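Folding data: when do you throw an episode out?

Started by purkham_lab, 2022-05-04

purkham_lab wrote:
We are collecting cloth demos with hand-held grippers, no arm involved. The target for the first batch is 1092 episodes and we are almost 200 in. Most of it is knitwear, and most of what we have is dark. My question is about the pickup. People regrip a lot on thick knit, and I don't know if those takes should stay. 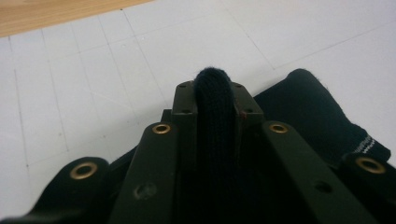
Right now the rule is one regrip allowed, two and it goes in the reject folder. Caradog Prosser wrote that rule in April and I think it is too strict.

sundville_tom wrote:
Keep them. If the policy never sees a second try it won't know how to make one. We threw out 35 takes like that and ended up recording them again.

modise wrote:
I disagree. A regrip because the cloth slipped is fine. A regrip because the person was thinking about something else is noise, and you can't tell the two apart later. Have the operator tag it right after the take.

purkham_lab wrote:
Tagging is fair, but it slows people down. We do 40 takes in a sitting and they already fill in garment type and start pose. The start pose is the other thing I wanted to ask about. For vests we begin flat, front side up.

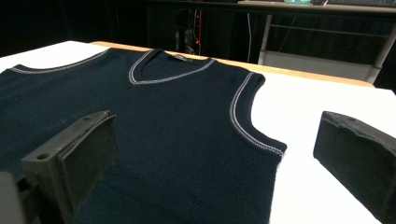

Caradog wants half of the batch to start crumpled. I would finish the flat ones first and train on those before we change anything.

nelinance_dev wrote:
I'm with Caradog. Mix them from day one. We did all flat first and the operators got so used to it that their crumpled takes were slow and messy for a week.

modise wrote:
Flat first worked fine for us. Depends on your people.

purkham_lab wrote:
OK. I'll keep the regrips with a yes/no tag and try one sitting of crumpled starts - will post the take times when I have them.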